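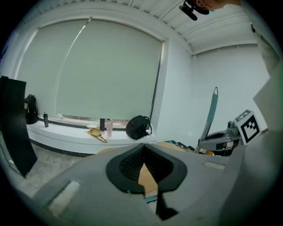

Gripper recall at Elville after fingers refuse to let go

The Prorley workshop in Elville has withdrawn its hand-held grippers from use after two of them closed on something and declined to open again, one of them with a trainee's cardigan sleeve inside.

The sleeve was freed with a pair of kitchen scissors. The trainee was unhurt, and the cardigan has been described in the incident report as "beyond economic repair".

The tools, supplied by Lavoie, are carried around by staff who pick things up and put them down again so that a robot can later be taught to do the same. Putting down was the part that suffered. According to the workshop, a return spring in the finger mechanism can slip off its seat when the trigger is squeezed quickly, leaving the fingers shut until somebody takes the housing apart. This takes up to 20 minutes, longer if the right screwdriver has gone missing, as it had.

The first jam happened in September and was put down to crumbs. The tool was cleaned, passed as fit and went back into service, where it seized again the same afternoon. The second tool followed suit during a session meant to show visitors how reliable the first one had become.

Lavoie says it has traced the fault to a batch of springs and will replace them free of charge. It advises owners not to force the fingers apart, a warning that reached Elville shortly after someone had done so and snapped one.

Work on the Urnis sorting project, which relies on the recordings, is paused for two weeks. Staff have been told to roll up their sleeves when it starts again, and a spare screwdriver has been ordered.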